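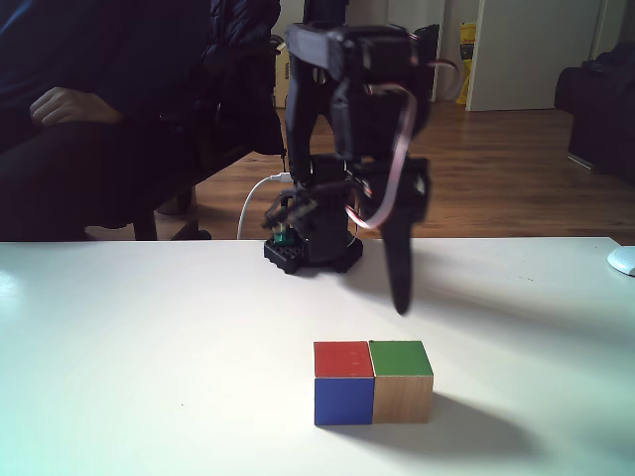 Erkemthorpe Student Robotics Club Opens Block-Stacking Project to New Members

ERKEMTHORPE, 15 May 2020 - The Erkemthorpe Student Robotics Club has published the first results of Gosum, a project in which students program a small tabletop arm to stack painted wooden cubes. Work began in April with 6 students.

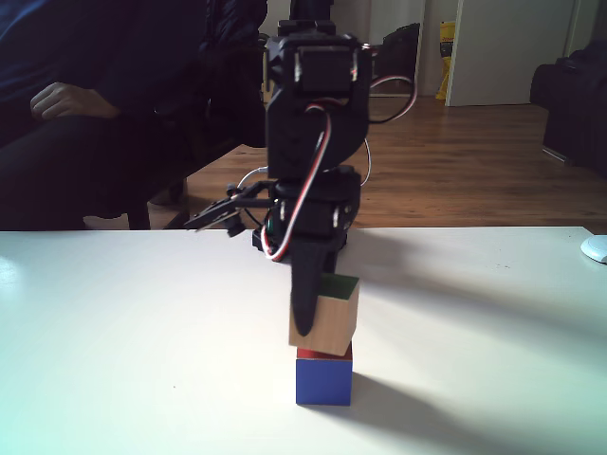 Gosum is meant to teach motion planning on low-cost hardware. Students write the control code themselves and tune each servo by hand. The task uses two cubes with faces in different colors, and the goal is one cube on top of the other. A small offset between the two still counts as a stack under club rules.

The club has logged 636 attempts to date. Some 400 of them ended in a stack.

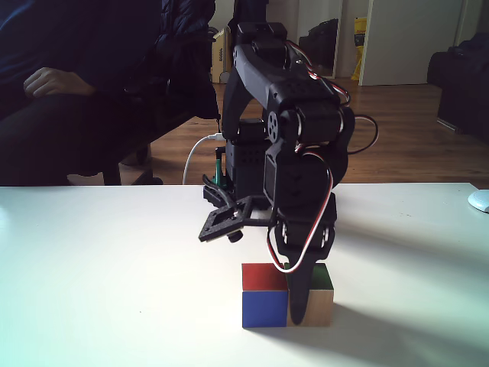 "Most of our time goes into the wrist angle," said Fernanda Barros, student lead. "A small error there and the top cube slides."

Bogdan Kołodziej, who advises the club, said the code and the attempt logs will be shared with other school clubs on request.
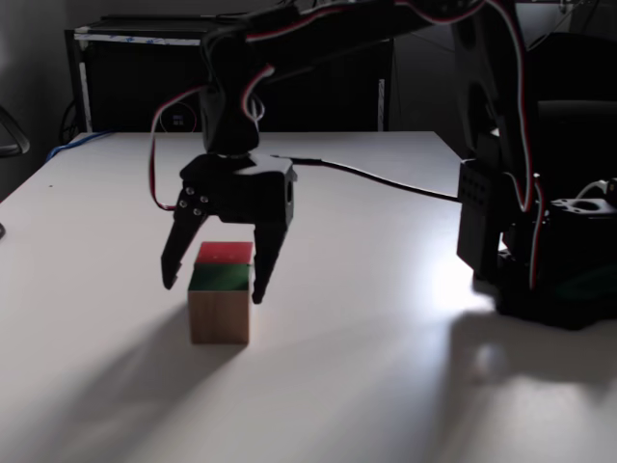
The next stage, named Gokton, will add a third cube - and a time limit of nine minutes per run. Students who want to join can write to the club through the Erkemthorpe student office. No programming experience is required.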